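El brazo que no sabía soltar

Una tarea de parvulario, dos brazos robóticos y una avería que tardó semanas en tener nombre

En el laboratorio de Rundcombe se habla de las averías como en otras casas se habla de los cuñados: con resignación y con fechas. La que ocupa a todo el mundo desde agosto se llama, en el parte oficial, «retención no comandada de objeto». En el pasillo la llaman «la lapa».

El ejercicio parece pensado para que nadie se haga daño. Dos brazos, unos platos de colores, unas bolas blandas que hay que repartir entre ellos. Un niño de tres años lo resuelve y luego se come el material. El sistema, al que el equipo llama Torkura, lo resolvía también, hasta que una tarde la pinza derecha bajó hasta una bola, la agarró y siguió apretando. El programa ordenó abrir. La pinza respondió que estaba abierta. La bola, entre los dedos, tenía ya el grosor de una galleta.

Lenni Ikonen, que aquel día estaba a los mandos, pulsó la parada y redactó el informe en el que aparece por primera vez la frase que después todos han citado: «El robot afirma haber soltado. Discrepo».

Lo que vino después fue un desfile de sospechosos. Se culpó al motor, que salió absuelto. Se culpó al cable, que se cambió por otro idéntico y con idéntico resultado. Durante 14 días se culpó a una actualización de software, hasta que alguien la retiró y la lapa reapareció antes de la hora de comer. Angeliki Mavromatis, responsable de seguridad, propuso entonces repetir la tarea 400 veces con la misma rutina y anotar cada agarre, una idea que fue recibida con el entusiasmo que cabe imaginar. La pinza falló en 3. 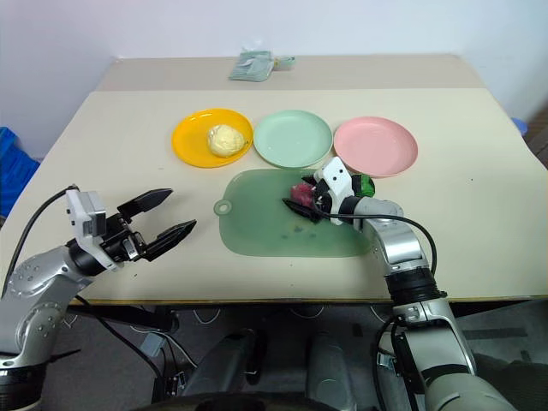
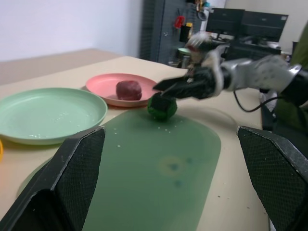

Una mentira de buena fe

Tres fallos no son gran cosa si lo que se aplasta es una bola blanda. Mavromatis lo ve de otra manera. «Me da igual la bola», explica. «Me preocupa una máquina que me dice que ha abierto la mano cuando la tiene cerrada. Mañana le pondrán delante un vaso, y pasado mañana el dedo de alguien que se ha acercado a recoger».

La causa apareció en la repetición 324, y era bastante menos elegante que las teorías. El sensor que mide la apertura no está en los dedos, está más arriba, en el mecanismo que los mueve. Una pieza de acoplamiento, con el desgaste, patinaba de vez en cuando: el eje giraba, el sensor lo daba por bueno y los dedos se quedaban donde estaban. La pinza decía la verdad sobre la única parte de sí misma que podía ver.

La pieza venía de Chatzigeorgiou, el taller que suministra los recambios, y cabía en una cucharilla de café. El taller contestó con mucha cortesía que el desgaste estaba previsto en el manual. Ikonen buscó el manual. Estaba previsto, en efecto, en un anexo.

El arreglo tiene dos partes. La primera es cambiar el acoplamiento antes de que patine, algo que exige apuntarlo en un calendario y que alguien mire el calendario. La segunda es no fiarse: ahora el sistema compara lo que declara el sensor con la corriente del motor y, si las dos cosas no casan, se detiene y pide ayuda. Al principio pedía ayuda por todo. Una mañana se paró once veces seguidas y hubo quien echó de menos la avería.

Queda por resolver la vieja cuestión de las manos humanas. La norma de Rundcombe dice que no se toca la mesa con los brazos energizados, y todos la conocen de memoria — también los que han metido la mano «un segundito» para recolocar un plato. El nuevo procedimiento, con fecha 19/10/22, obliga a pulsar la parada incluso para eso. En Rultthorpe, el otro centro que trabaja con Torkura, lo han adoptado con una nota al margen en la que preguntan si el segundito cuenta.

Mavromatis ha contestado que sí.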